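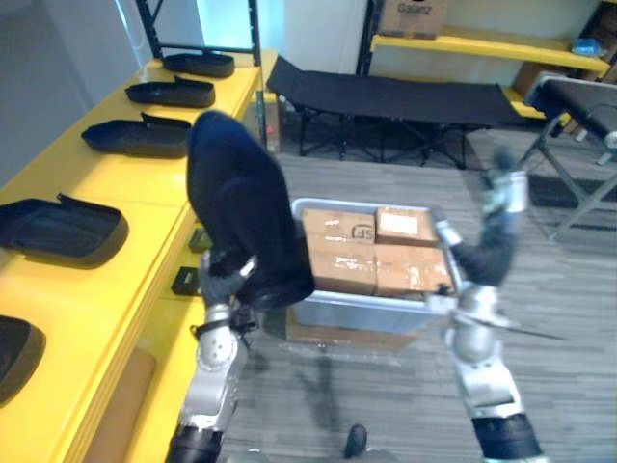 The survey of the Plenditz rifle range listed 10 firing points, the farthest at 331 yards from the butts. Dace Adomaitis read the entry twice. Ranges of that period were laid out in round numbers, and 331 was not one.

She set the tracing over the parish map and moved it until the stream matched. The last firing point fell inside the churchyard wall.

The range ledger covered the same year. In March the warden, a man named Negi, had paid for some 105 loads of earth - enough to raise the butts by a yard, or to fill something. No work on the butts was recorded.

She wrote the grid reference on a card, added the ledger page, and asked the desk for the burial register. It closed at five. The clock said twenty to.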